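Chapter 3
The Wrapped Sandwich: What Film Does and What It Gets Credit For

Before you read

Find the last wrapped sandwich you bought or packed. Write down why you thought it was in good condition when you picked it up. Keep the note. You will be asked to go back to it at the end of the chapter, and most students cross out at least half of what they wrote.

3.1 A cover is a claim

Chapter 2 dealt with boxes, tubs and lids, which are fairly modest about what they promise. A tub says that the soup is inside it. Clear film says more than that. It invites the buyer to look at the food and decide, and it lets the maker step back from the decision. If the sandwich looks good through the wrap, the buyer will assume that it was made recently, kept cold, handled with clean hands and filled all the way to the back. Film shows none of these things. It shows an outside.

Trade literature tends to run these points together. The sales sheet for Skekitz, a counter wrap sold to small cafés, says that the product "locks in freshness you can see." Take the sentence apart. Freshness can't be seen, or not reliably, and a film can't lock in something that was gone before the food was wrapped. A fair rewrite would say that the wrap slows the drying of bread and lets the customer look at the filling. That is a useful product. It is a smaller one than the sheet describes, and the price was presumably set for the larger one.

We will be hard on claims like this throughout the chapter. The authors have nothing against film. We use it at home. Our complaint is with the habit of treating a wrapped item as a known item.

3.2 Reading the cut side

Most shop sandwiches are displayed with the layers facing the customer. The practice has its own vocabulary (the "face," the "show side") and its own tricks, some of them old. Filling gets pushed forward. The leaf is laid so that its ruffled edge reaches the front. Sauce goes where the light will find it. A sandwich built this way may be generous right through, or it may be generous for the first inch.

Color does a great deal of work here. White bread makes almost any filling look brighter, and a strip of green next to it is read as "fresh" by people who could not tell you how old the lettuce is. Red and orange are read as "plenty." Try naming a filling from its color alone and see how far you get. Tomato, ham and imitation crab can sit surprisingly close together once there is plastic over them, and the label is doing more of the identifying than you think.

Nor does a convincing face prove that there is food behind it. Display models have been made for a long time, and a good one carries the same cues in the same places: soft corners on the bread, a frilled leaf, a squiggle of red. Look at Figure 3.1 with your note from "Before you read" beside you, and check how many of your reasons would apply to it equally well.

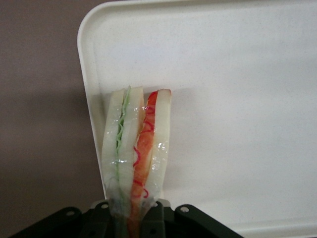
3.3 Three questions before you trust a wrap

Use these in order. They are simple, and they're often skipped in shops that ought to know better.

First, where is the film gathered? Every hand-wrapped sandwich has a place where the plastic is bunched, folded or tucked. The film there is several layers thick and harder to see through, and that is where a tired worker hides a torn crust or a short filling. Turn the thing over.

Second, what is shine and what is moisture? Wrinkled film throws small bright spots under shop lights. Students regularly report these as "condensation" and go on to build a whole story about storage temperature. Move the sandwich. If the spots move, they were reflections.

Third, who says when it was made? If the answer is a sticker, ask who applies the sticker and at what point in the day. The sticker and the sandwich do not always start life together.

3.4 A test that proved less than it said

In March the Studeck lunch counter compared two ways of wrapping, a flat fold and a bottom twist, using 70 sandwiches. Staff scored each one for "freshness" at the end of the day, by looking at it through the film. The twist won, and Studeck's summary recommended it for all of its counters, with a planned order of 4,000 sheets.

Read that again slowly. The scorers never opened the wrap. They knew which method was which, as anyone could see the twist. What they measured was which fold looks better from the front, and the twist puts its mess underneath. The bread may well have kept better too. The test can't tell us, and the summary should have said so.

We return to Studeck's numbers in section 3.7, after you have designed a better version yourself. You will need a kitchen scale, a bread knife, two kinds of film and some patience, because weighing bread before and after a day in the cooler is dull work.

Words to know

Face: the cut side of a sandwich, turned toward the customer.
Gather: the place where loose film is drawn together and closed.
Show filling: filling placed mainly for how it looks at the face.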